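Imani Bellamy keeps her grandmother's pickle recipes in a shoebox

29 Dec 2020

When I call Imani Bellamy she asks if I can wait a minute while she turns the radio down, and then she is gone for closer to five, and comes back laughing because the cat had got into the pantry. It is a good way to start, as the pantry is what I wanted to ask about in the first place.

Bellamy runs Wasley, a little pickle and preserves business she started out of her own kitchen in April of last year. She had been a school bus dispatcher before that, and she says the two jobs have more in common than you would think. "You are up before the birds, and you are always waiting on something that won't be hurried," she told me.

The recipes come from her grandmother, who wrote them on the backs of envelopes and church bulletins, and hardly ever wrote down an amount. "She'd put 'vinegar, until right.' Well, right for who?" Bellamy spent most of one winter working out the bread and butter pickles alone, with her aunts on the phone telling her she had the mustard seed wrong. She still has the whole lot in the shoebox they came in, and she won't let anyone laminate them.

Her first market day she took 60 jars and came home with four. This past summer she put up some 900, mostly cucumbers and green beans, along with a peach chutney she is a bit shy about. "It's the only one that's mine and not hers," she said. "So if you don't like it, that's me you don't like!"

A good share of the cucumbers come from Kosmas Moschos, who farms out at Rallis and has a habit of throwing in a crate of whatever he has too much of. One week it was dill, so much of it that she was giving bunches to the mail carrier. Moschos, when I got hold of him, was modest about the whole thing. "She pays on time and she sends me back pickles," he said. "I'm the one coming out ahead."

We talked for a long while about salt, and longer about lids, and I will spare you most of that. She likes to see what she's making, so she is fond of anything clear, and she will happily argue the point with people who swear by stoneware.
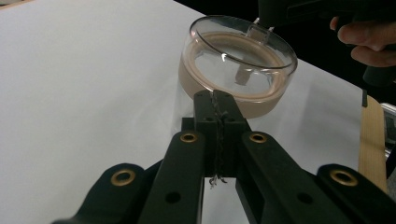
What she would tell a beginner

"Start with a small batch and write everything down, even the parts you think you'll remember," Bellamy said. She suggests refrigerator pickles for a first try, with fresh, firm cucumbers and a tested recipe from a source you trust. Trim off the blossom end. Leave them alone for a few days before you taste, however much you want to.

She is hoping to do more with okra next summer, and an aunt has promised to come up and supervise. The chutney will be back too, in a smaller jar.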